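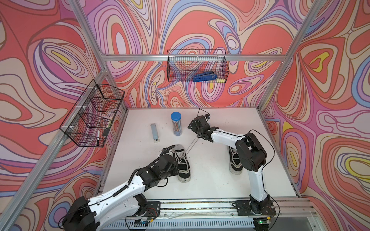
Figure 2. Shoes on the white tabletop, with the swirl-patterned walls on three sides.

4. Shoes, laces and a very loud wallpaper

4.1 Why I kept coming back to the laces

Shoes are a funny thing to study, and laces are even funnier, because everybody handles them and hardly any of us have decent words for them. I went into this part of the project thinking I would write about shoes in general (soles, heels, how a pair gets lined up by the door) and I came out of it with a notebook full of laces. My readers kept pulling me there! Give people a picture with a lace-up shoe in it and ask what needs doing, and they go straight for the top of the foot.

The setup for the reading task was simple. I had 30 readers, who worked alone at their own screens, and a pool of 500 still pictures of shoes on tables, mats, benches and floors. Each reader got a small set drawn from the pool and wrote a few lines about each picture. They were told to say where the laces were, what shape they were in, and what they would do next if they were the one fixing them. The limit was 99 words per picture. Patricio Montoya picked that number and I complained about it at the time, but it worked out fine. Long answers mostly drift off into where the person bought their last pair of sneakers.

Figure 2 shows one of the busy settings. The table is plain white, and then the walls go off in every direction: coral red, pink, lavender, periwinkle, little patches of yellow, all of it in bands with thin dark purple lines between them. I have grown fond of it. Trinidad Collado, who coded half the answers with me, has not, and asked whether she could turn her monitor to grayscale on Monday mornings.

4.2 What the walls do to the shoes

My first guess was that a loud background would make people write less about the laces. There's so much going on back there, with the teardrops and ovals repeating across the walls, that I figured some of the attention would get soaked up. And some of it was. In the first round, several readers spent their opening sentence on the wallpaper, even though the instructions never mentioned it. One wrote that the walls "look like the grain in a piece of candy wood," which I still can't picture but enjoy very much.

Once they got past that opening sentence, though, they settled down and wrote about the shoes in much the same way they did for the quiet settings. I think the white table does a lot of the work. It gives the eyes a calm place to land, and a shoe sitting on it has a clear area to be looked at in. When I compared these answers with the ones for a patterned rug, where the pattern runs right under the shoe, the rug answers were a lot messier. People mixed up the lace with the pattern, lost track of which end they were talking about, and in a couple of cases gave up and described the heel.

So I would split "busy" into two kinds. There is busy behind the shoe and there is busy under it, and they seem to bother people in different ways. Busy behind is something you notice first and then leave alone. Busy under keeps getting in the way the whole time you're trying to follow a lace. I didn't plan for this split, and the pool wasn't balanced for it, so please take it as a hunch with some notes attached. Cathal Costello is building a better balanced set for the Tudton study and I'd trust his results over mine.

4.3 Words for laces

Now for the part I like best. We have good words for the finished knot (bow, double knot, bunny ears if you have small kids around) and almost none for all the in-between stages. My readers made them up as they went. A lace hanging over the side of a shoe was "flopped," "spilled," "lazy," "off duty." A lace with slack in the middle rows was "baggy" or "puffy," or in one answer "breathing." The bit nearest the toe got the fewest words of all. Many readers just called it "the bottom," some called it "the start," and one person called it "the top," because that was the end closest to the top of the picture on their screen.

That last answer sounds like a slip, but it set off a long argument between Trinidad and me. She wanted to code it as wrong. I wanted to keep it, and in the end we kept it with a note. If you're wearing the shoe, the toe end is the far end. If you're kneeling in front of somebody else and fixing it for them, the toe end is the near one. In a picture of a shoe on a table you aren't wearing it and you aren't kneeling either, so you have to borrow one of those views, and people borrow different ones. "Left" and "right" have the same problem. With shoes side by side on a table, "the left one" can mean the one on your left or the one that goes on a left foot, and I had answers that switched between the two in the middle of a sentence.

For round 2 I changed the instructions and asked for "toe end" and "ankle end," and for "on my left" or "on my right" when talking about position. The mix-ups dropped off right away. A few readers grumbled that it felt stiff (fair enough), and Kanyarat Khamphan pointed out that "ankle end" is a bit odd for a low shoe. We left it in anyway and it gave us no trouble.

4.4 What people said they would do next

I'd braced myself for everyone to say "tie it" and move on. Some did. But a good number started much earlier, with straightening the tongue, pulling the rows snug from the toe end up, and evening out the two ends, and only then got to any tying. Parents of young children were especially thorough about this. The readers who ran or hiked cared most about the middle rows, and two of them wrote nearly the same sentence about pressure over the top of the foot.

What I couldn't get from these answers is how much people were working from the picture and how much from habit. A reader who always evens out the ends may say so no matter what the laces look like. Saturnino Llorente suggested showing the same reader a slip-on mixed in with the lace-ups, to see whether the routine shows up there as well. I tried it informally with the leftover pictures from the Matheson set, and one reader did in fact propose tightening a loafer. I'll pick this up again in Section 5, along with the buckles.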